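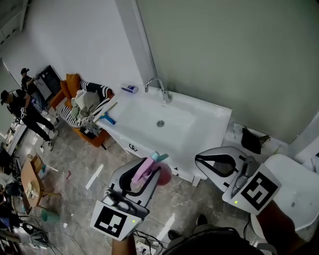
Why does the honey cake go dry at the edges by the second day?

The layers are baked too long and trimmed too late. Once the outer ring has browned, the cream can't soften it again, however long the cake sits in the cooler.

6/13/26, test kitchen, honey layer cake, batch 9

Picking up from batch 8, which tasted right in the center and like a stale cracker around the outside. Petro had written "more cream?" in the margin. We tried that first on a half batch and it made the middle slump without helping the edge, so more cream is crossed out for now.

Changes in this batch: layers rolled a little thicker, pulled from the oven while the middle still gives under a finger, and trimmed to the ring while hot. Everything else kept the same as last time. Same flour, same sour cream, honey from the Kekport tub that was already open.

Honey and butter went over the pan of water until it hit 80 C on the probe. Soda in, foamed up well, color went to a light tan. I'd like it a shade darker but Ekua says the darker ones read as burnt to customers and she hears the comments at the counter, so it stays tan.

Dough was sticky. Rested it covered on the bench until it stopped pulling at my fingers. Ekua wanted to add flour at this stage. We didn't. Her note on batch 7 says she added a handful there and those layers came out tough, so I think that one was the flour and had nothing to do with the oven.

Rolled on parchment. First layer stuck at one side and tore, patched it with a scrap. After that I dusted the pin only and the rest were fine.

Baked 5 minutes each, middle rack, one sheet at a time. The left back corner of the oven is still hot. Turned each sheet halfway. Layer three got forgotten on the turn (phone, delivery at the back door) and has a dark patch. Used it as crumb.

Trimming hot works much better. The ring goes straight through with no cracking, and the offcuts dry out on their own for the crumb coat. Cold trimming on batch 8 lost us two layers. You do have to be quick. Delali had the ring ready and did each one as it came off the sheet, and I'd say this is a two-person job unless we slow down the rolling.

Cream: sour cream drained overnight in the cloth, whipped cream folded in, sugar sifted. A bit looser than I wanted. The drained sour cream was still wet at the bottom of the cloth, so next time tip it and turn it before bed, or use the finer cloth if Yaa brings it back.

Assembled with 9 layers. Cream right out to the edge on every one, slightly past it, then scraped the side flush. On the older batches we were stopping short of the edge to keep the sides neat, and that can't have helped. Covered, into the cooler, cut nothing today.

Crumb coat goes on tomorrow. Offcuts are in the lidded tin on the second shelf, PLEASE don't eat them, there's only just enough.

Other things:

The Zutov mixer is making the clicking noise again on low speed. Fine on medium. Deirdre has the number for the repair shop.

Sulemana want a price for November, small size and large. I can't give them one until we know how long it keeps. Told them so. If this batch holds to the third day I'll cost it with the drained sour cream, which is where most of the money goes.

Cake boards: 11 left of the small, plenty of the large. The Flekport ones are thinner than the old ones and bend when you lift from one side. Use two, or carry with the palm underneath.

To do on batch 10: same again, finer cloth, try chilling the dough for the last two layers to see whether it rolls any cleaner. Cut one wedge from batch 9 each morning, edge and center on separate plates, and write down what you think before talking to anybody else. Delali is in first, so the knife and the tasting sheet are by the cooler door.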